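Storage basket

A storage basket is an open container used to hold small household, craft or office items. Most have a flat base, four sides and a reinforced rim, and they are kept on tables, shelves or the floor. Unlike a lidded box, a storage basket leaves its contents in view and within reach.

Form and construction

Rectangular baskets are the usual choice for tabletops and shelving, as they can be set side by side without gaps. Round and oval types are more common for bread, fruit and yarn. The sides may be woven from willow, rattan, seagrass, paper cord or plastic strip. In plain weave, each strand passes over one upright and under the next. Twill weave crosses two or more at a time and gives a diagonal pattern.

The rim, or border, takes most of the wear. A braided border is made by bending the ends of the uprights over one another in sequence, or by lashing a separate braid to the top edge. Plastic baskets are often molded in one piece with a surface that copies a woven pattern, border included.

Handles can be cut into the short sides, woven in, or added as loops. Baskets meant to stay in one place often have none.

Use

In offices and shared workrooms, a basket often serves as a catch-all for things that have no drawer of their own. Tape, small boxes, paper trays, hand tools and phone tripods tend to end up in the same container. Long items are stood on end or laid across the top, where they may stick out past the rim. 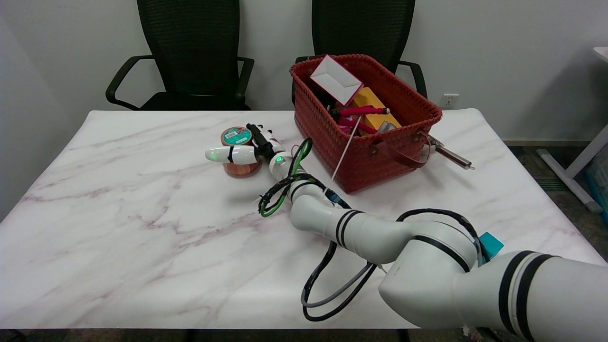
A red woven basket with a braided rim, holding mixed items on a marble-patterned table. A spool of copper-colored tape stands to the left.

Mixed baskets are quick to fill and slow to search. The designer Ivan Ivanyshyn, in his household guide Rindness, calls them "landing baskets" and advises emptying them once a week – he suggests Sunday – and returning each item to its place. Other writers prefer to sort by task, with one basket for packing supplies and another for cables.

Sizes

There is no common standard. The maker Wivia lists its shelf basket at 36 centimeters long, while the Lundeo floor basket is sold by weight limit and rated for 700 ounces. Sizes given by sellers may be measured at the rim or at the base, and the two can differ on baskets with sloping sides.

Care

Plant-fiber baskets are brushed or vacuumed and wiped with a damp cloth. Long soaking can loosen the weave. Plastic baskets can be washed in warm water with dish soap.

See also: Crate, Desk organizer, Ackah weave, Tote box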